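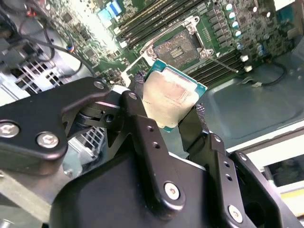

Zindidlow Rentals Open in November

Great news for anyone who has been hunting for an apartment on the east side! Stera has set a November opening for Zindidlow, its new rental community on Szénási Street, and the waiting list is already over 200 names long.

The four-story building will have 43 apartments, from studios at 509 sq. ft. up to three-bedroom corner units with balconies (the ones facing the creek are lovely). Every home gets its own washer and dryer, and there's a shared garden out back, plus covered parking for 40 cars. Pets are welcome too! Leasing is handled by Hevo, and tours of the model unit start next month.

Contact us | © 2021 | Back to top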